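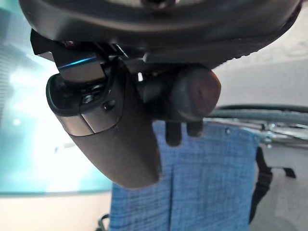
Vista de la cámara de muñeca con el dedo gris montado; tela azul detrás de la pinza.

Incidencia: pérdida de la tela en el agarre tras cambiar de pinza
Equipo: brazo Lovura, pinza Vonden de dedos tipo pala
Estado: cerrada con cambio pendiente
Abierta por: Vaughn Halvorsen

Síntoma
Con la pinza anterior (Zaria, dedos planos) el brazo cogía la tela colgada sin incidencias. Con la Vonden, el detector de bordes devuelve una pose válida, el brazo se aproxima y los dedos cierran, pero el controlador informa de cierre completo sin objeto. En la primera tanda, 12 intentos y 6 fallos. Sin alarmas de par ni de comunicación.

Comprobaciones
1. Fijación mecánica. Tornillería del soporte reapretada. Sin holgura apreciable en el dedo. Sin cambios en el síntoma.
2. Fuerza de cierre. Subida dos escalones en el controlador. La tela se arruga más al cerrar, pero los fallos siguen apareciendo.
3. Campo de visión. El dedo ocupa buena parte de la zona central izquierda de la imagen y la carcasa de la muñeca tapa toda la franja superior. Con la Zaria, la máscara de autooclusión era más pequeña y nadie la había actualizado.
4. Exposición. El fondo de la izquierda, muy luminoso, llega casi al blanco en el centro. La exposición automática compensa y la cara del dedo queda oscura. En algunas capturas el detector toma el contorno del dedo como borde de la tela - confirmado al superponer las detecciones sobre la imagen original.
5. Pliegue vertical. La tela tiene un pliegue o costura por el medio. Con la máscara antigua, el detector lo elige a veces como borde de agarre y los dedos cierran sobre tela plana.

Acciones
- Máscara nueva generada para la Vonden, con margen alrededor de la punta del dedo.
- Exposición fija, medida sobre la tela.
- Fuerza de cierre devuelta al valor original.
- Desplazamiento del punto de herramienta recalculado; el anterior correspondía a la Zaria.

Resultado
Segunda tanda de 12 intentos: 2 fallos, ambos con el pliegue elegido como borde. Sin falsos bordes sobre el dedo.

Respuesta de soporte (Fitzsimmons), 16:40
La máscara no se regenera al cambiar el perfil de pinza, hay que lanzarla a mano desde calibración. Para el pliegue, probad a subir el umbral de profundidad del detector antes de tocar la trayectoria.

Nota de Halvorsen
Umbral pendiente de probar. La Vonden se queda montada hasta terminar la comparación de agosto. Guardados los dos perfiles, cada uno con su máscara y su punto de herramienta.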